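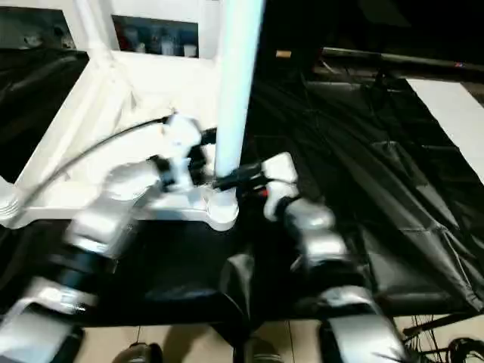
Nimora Workspace Cover, Black

Product overview

The Nimora Workspace Cover is a loose black fabric cover for tables, benches and large work surfaces. It is supplied by Bouchard to schools, repair rooms and shared workshops that need a plain, dark surface for a day's work and a bare tabletop again by evening. The fabric has a light sheen and is meant to be draped. It may be pulled flat for sorting small parts or left in folds when soft or fragile items are to be laid down.

The cover has no elastic, clips or fitted corners. It can therefore be placed around uprights, poles and shelf supports that would obstruct a fitted cover. Customers with white furniture often choose black for the contrast along the edge of the working area.

Placing the cover

1. Clear the surface and move bottles, cups and other small containers to a shelf.

2. Open the cover fully before setting it down. Begin at the side farthest from you and draw the fabric forward.

3. Where a pole or upright stands in the middle of the area, gather the fabric at its base and leave it slack.

4. Check that no fabric hangs into a walkway.

Creases are normal after storage. Most customers leave them in place. If a flat surface is required, hang the cover over a rail overnight or press it on the reverse side with a cool iron.

Care

Shake the cover outdoors after each use. Wash it separately in cold water and hang it to dry. Bleach and fabric softener should not be used, as both dull the finish. Dust and pale lint show readily on black fabric and can be removed with a damp cloth.

Color may transfer during the first 3 washes. New covers should not be left against white painted panels while damp.

Limits of use

The cover is a textile product and does not protect against heat, solvents or cutting tools. It is not intended as a floor covering or as a curtain near an open flame. Liquids should be wiped up promptly, and the surface underneath should be checked.

Ordering

Single covers are available from stock. Institutions may order in cartons of 12 or 16, and cartons of different sizes may be combined in one delivery. The item number for the black cover is 1,870; please enter it without the comma on purchase forms.

Orders received by noon on Saturday are prepared with the following week's deliveries. Unwashed covers may be returned in their original packaging. Requests for fabric samples should be addressed to Manon Perron, and questions about institutional accounts to Gerrit Mulder at the Bouchard sales office.

Related items: Skisetti storage bag, Skisetti hanging rail.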